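3.2 Why the Mosoti grain store ran down early

I should say how I came to be in Mosoti at all, as it shapes what I can and can't claim. The Gromarberg food reserve scheme had been running for 5 years when I started, and the plan had been to compare two places where it was supposed to have worked, Mosoti in the dry lowlands and Arholm up on the plateau. By the time I'd unpacked, the Mosoti store was already giving out sorghum that was meant to last until December. So the comparison I had written up so neatly in my proposal was out of the window before I'd done a single interview!

The idea behind the scheme is easy enough to follow. After the harvest, when prices are low, the store buys grain from local growers and holds it through the lean months. Households on the register can then buy it back at a fixed price, and the poorest are given a share free. The store is allowed to hold 2,000 sacks. I kept asking people what had gone wrong, expecting to hear about theft or weevils (both came up, and I'll get to the weevils in section 3.4), but what most people wanted to talk about was the buying season. The money from the district had come late. Growers who needed cash for school fees had sold to traders weeks before, and the store was left bidding for grain at prices it had never budgeted for.

One woman told me she had waited with her sacks by the door for days and then given up. "I can't feed my children on a promise to buy," she said. I've gone back to that line in my notes more often than any other, and I think it says more than my price tables do. Those are in the appendix for anyone who wants them.

The other thing I hadn't expected was how little the word "food" meant grain to a lot of the younger households. When I asked what they ran short of first, they'd mention oil, sugar, tea and things in tins and jars, and they'd mention them before sorghum. The scheme doesn't touch any of these. A family could be down in the register as food secure, with a sack and a half in the corner, and be borrowing every week to buy everything else that makes a meal.

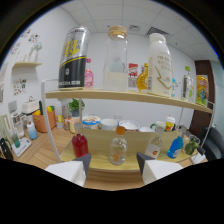

Figure 3. Bottles, cans and jars on a two-tier shelf.

I tried to work this into the survey halfway through, which my methods teacher would not have liked. The first round had asked only about staple grain, so I added a page on bought goods and went back to the households I'd already seen. There were 100 in all, spread between the market end of Mosoti and the outlying farms. Some people were fed up with me by then, and I don't blame them, but most were glad to be asked a question that fitted how they shopped. The answers from the second round are the ones I lean on here. Where I've used the first round I say so.

What came out was a fairly clear split. At the market end, people had cash coming in most weeks and bought small amounts often, so a rise in trader prices hit them straight away. On the farms the trouble built up slowly and then arrived all at once, usually when the last of the home harvest had gone. The scheme's release dates were set for the farms. For the market households the lean season had started long before, and when the store finally opened there was a rush that the staff simply weren't ready for. I think this goes further towards explaining the early run-down than anything in the official review, though I'd be happier saying so with a second year of data.

The register made it worse. It had been drawn up in the first year and barely touched afterwards, so families who had moved in from Flarkwood after the bad rains there weren't on it. They could buy only if a registered neighbour bought for them, and plenty of neighbours did. On paper, then, you'd see one household taking what looked like a greedy amount. In practice that grain might be feeding two or even three kitchens. The review read these purchases as hoarding - I read them as people being decent to each other under a rule that left them no other way to do it. 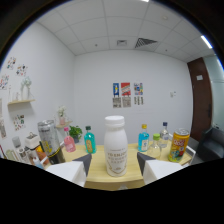
Arholm had none of this, or at least far less of it. The store there is smaller and is run by a growers' group that had its own savings to draw on, so when the district money was late they bought anyway and claimed it back. They also redo their register every year, at an open meeting that I'm told can go on past dark. I sat through one and can confirm the going on. People argued over 8 names for most of an afternoon, and by the end of it everyone there knew who was getting free grain and why.

It would be easy to say that Mosoti should just copy Arholm, and a few officials in Gromarberg did say that to me. I'm not so sure. The Arholm group had its savings before the scheme ever started, from a potato contract, and you can't hand that history to another town. The yearly register is a different matter. It costs very little, and when I raised it at the market end of Mosoti people were keen, with one worry that came up again and again: who would chair the meeting. I take up that question, and the older quarrel behind it, in the next section.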